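Gavel 핸드그리퍼로 책상 정리 동작 녹화하기: 첫 세션 따라 하기

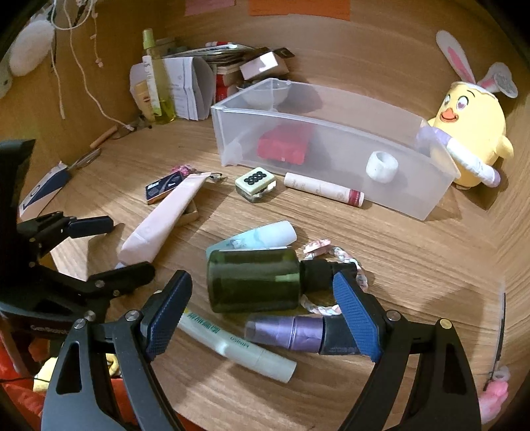 파란 골지 패드 사이에 놓인 녹색 펌프 용기. 주변에 튜브와 소품이 많은 책상입니다.

Flemell에서 나온 Gavel 키트를 써 본 지 3주쯤 됐는데, 생각보다 훨씬 재미있어서 설정부터 첫 녹화까지 정리해 둡니다. 조립은 동봉된 설명서로 충분하니 여기서는 건너뛸게요. 펌웨어는 1215 빌드 기준이고, 그 전 버전은 메뉴 이름이 조금 다릅니다.

준비물
- Gavel 본체와 교체용 패드
- Roussel 앱을 설치한 노트북
- USB-C 케이블(기본 케이블은 짧은 편이라 저는 긴 걸로 바꿨어요)
- 평소에 쓰던 책상. 일부러 치우지 마세요!

1단계. 손가락 영점 맞추기
앱에서 [장치 > 영점]을 누르고 손잡이를 끝까지 쥐었다가 천천히 놓습니다. 화면의 막대가 0과 100 사이를 부드럽게 오가면 됩니다. 중간에 튀면 관절 나사부터 확인하세요. 너무 꽉 조이면 링크가 뻑뻑해지고, 헐거우면 양쪽 패드가 어긋나게 만납니다.

2단계. 물건 고르기
처음에는 펌프 용기처럼 몸통이 단단한 것이 좋습니다. 화장품 튜브는 눌리는 느낌이 달라서 그다음에 해 보시고요. 인형이나 털 달린 소품은 마지막으로 미루세요. 저는 첫날부터 인형에 도전했다가 귀만 계속 잡았습니다 ㅎㅎ

3단계. 접근하기
누운 병은 몸통을 가로질러 잡습니다. 패드 두 개를 병보다 조금 넓게 벌리고, 손목을 내린 다음에 오므리세요. 내리면서 동시에 오므리면 옆에 있는 튜브까지 같이 물립니다. 물건이 겹쳐 있으면 맨 위의 것부터.

4단계. 녹화
[기록]을 누르고 신호음이 난 뒤에 움직입니다. 한 동작은 6초 안팎이 다루기 편했어요. 잡기, 옮기기, 놓기까지 한 번에 이어서 하고, 실패해도 멈추지 말고 끝까지 가세요. 나중에 앱에서 '실패' 태그를 붙이면 됩니다.

5단계. 확인하고 올리기
목록에서 재생해 보면서 손가락 끝이 화면 안에 있는지 봅니다. 괜찮은 것만 골라 Wuvville 저장소로 보내면 끝! 저는 지금까지 152개를 올렸고, 업로드가 끊긴 적은 한 번 있었는데 앱을 다시 켜니 이어서 올라갔습니다.

써 보니 좋았던 점
골지 패드가 정말 마음에 듭니다. 매끈한 용기도 생각보다 잘 잡혀요. 손잡이 반응도 빨라서 조금만 연습하면 내 손가락처럼 움직입니다.

아쉬운 점
얇은 종이나 납작한 상자는 아직 어렵습니다. 책상 면에 딱 붙은 물건은 패드 끝이 두꺼워서 잘 안 들어가요. 오래 들고 있으면 손목도 꽤 뻐근합니다. 그리고 앱의 한국어 메뉴는 번역이 덜 된 곳이 남아 있어서 태그 편집 화면은 영어로 나옵니다.

패드 교체 방법은 다음 글에서 따로 다룰게요.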